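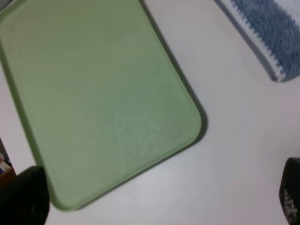
Ullska community lunches are back, and we've got more seats

Hi all, Shobha Iyer here from Lokau Kitchen. Our monthly lunches start up again in January at the Delorme Street hall, doors at noon, and I'm thrilled to say we've gone from 100 seats to 200! Last season we served 347 meals (the lentil soup went first every time) and had to turn neighbours away, which I hated.

Etelka Illés is running the kitchen again and she's promised her plum dumplings for the first one. Lunch is pay what you can, and kids eat free. We're still after 25 helpers for setting up and washing up, so if you've got a spare hour, ring the hall office or drop in any morning before ten.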